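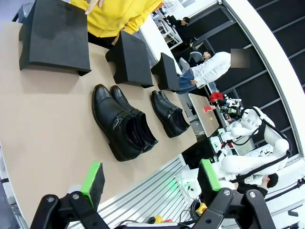
I've been meaning to go round the Villanueva works for years, and this March I finally got my name down for one of their Wednesday open days. Two buses and a walk along the canal from Dralley, and I was at the gate by half past nine with a flask and a cheese roll, feeling about eleven years old.

For anyone who doesn't know it, Villanueva is the last proper shoe factory in Zallgate. There used to be lots of them. My nan stitched uppers at Zerkov's on the other side of the river until she had my mum, and she could never walk past a shop window without telling you what was wrong with the heels. Zerkov's is flats now (quite nice ones, with balconies), so Villanueva is as near as I'm going to get to seeing where she spent her working days.

Our guide was Raymonde Tremblay, who started there at sixteen in the packing room and has done nearly every job since. She is tiny and has a voice that carries over machinery, and she walks fast! We lost a couple from Leeds before we'd even got to the leather store and had to wait for them by the lift.

The leather store was my favourite bit, I'll say that now. You smell it from the corridor. The hides are kept on long racks in a cool room with no windows, and Raymonde pulled one down and had us all run our hands over it looking for faults. I found what I thought was a lovely smooth patch and she bent it back over her finger and showed me all the little creases that would open up in a month of wear. Belly leather, she said, too stretchy, it goes for linings and tongues if it goes anywhere. The best part is along the back. I knew none of this and have been inspecting my own boots ever since, with mixed feelings.

Next came cutting, which they call clicking, after the noise the knife used to make. Most of it is done on presses now, with metal cutters a bit like giant pastry cutters, but there's one bench left for cutting by hand and a man was working at it the whole time we were there. He laid his patterns out so tightly that there was hardly a scrap left over. I could have watched him until dinner time, but Raymonde was already through the next door.

In the closing room they stitch the uppers together, and this was where I got a bit wobbly thinking of Nan. The noise is tremendous. I'd always pictured rows of women in silence, like an old painting, when of course they must have been shouting at each other all day long. She did always talk very loudly, now I come to think of it.

The lasting room is warm and smells of glue. A last is the foot-shaped form that the shoe is built round, and Villanueva has 1500 of them on shelves up to the ceiling, some in wood and some in plastic, all with numbers on in marker pen. One of the group asked what happened if you dropped one on your toe and Raymonde just pointed at her steel toecaps. The upper gets pulled down tight over the last and fixed underneath, and then it sits for a good while so the leather learns its shape. Her words, and I liked them.

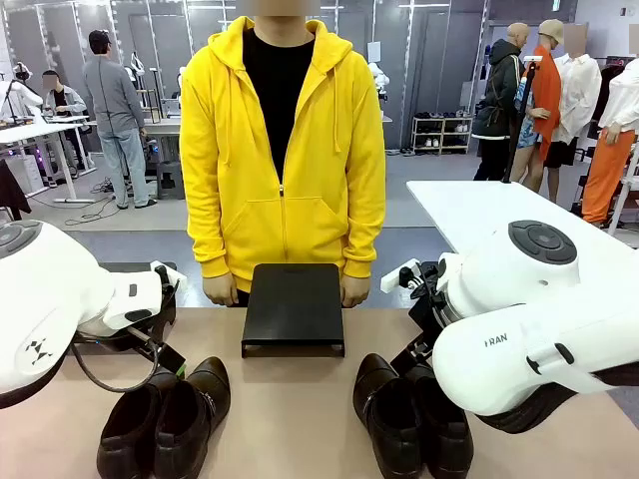 We stopped for tea at eleven in the canteen, and I got talking to Nathalie Gauthier, who'd come on the same bus as me without either of us realising. She repairs shoes from a shop in Dralley and had a list of questions as long as your arm, mostly to do with heels. Thanks to her we got a much better second half than we would have done, as Raymonde obviously enjoyed having somebody to argue with. They had a real set-to over whether a stitched sole is worth the money on a shoe that only gets worn to the office. (Nathalie says yes. Raymonde says it depends how you walk. I kept out of it and had another biscuit.)

After tea it was soles, heels and finishing. The finishing room has big brushes that spin round, and you're not allowed near them with a scarf on, so I had to tuck mine down my jumper and looked ridiculous. They polish in stages with a rest between, and the difference between the first go and the last is like night and day. I asked what I should be using at home and was told a soft cloth, very little polish, and more patience than I looked like I had. Fair enough.

The factory turns out almost 1000 pairs a week, which sounded an awful lot to me until Nathalie told me what the big places abroad manage. There are 70 people on the floor, and a surprising number are young. Two apprentices were practising stitching on offcuts in the corner and went bright red when we all crowded round.

You finish in the factory shop, naturally. Seconds are on the rails at the back and you have to dig. I found a pair of brown lace-ups in my size for £95 with a tiny scratch on one heel, dithered, walked off, came back, and bought them. Nathalie looked them over on the bus and passed them, apart from the laces, which she said were rubbish.

If you fancy going, book well ahead and wear something flat on your feet. The stairs up to the closing room are steep and there's no lift on that side. The toilets are by the canteen, the tea is included but the biscuits aren't, and the last bus back to Dralley goes at ten past four from the stop opposite the gate, so don't spend as long in the shop as I did.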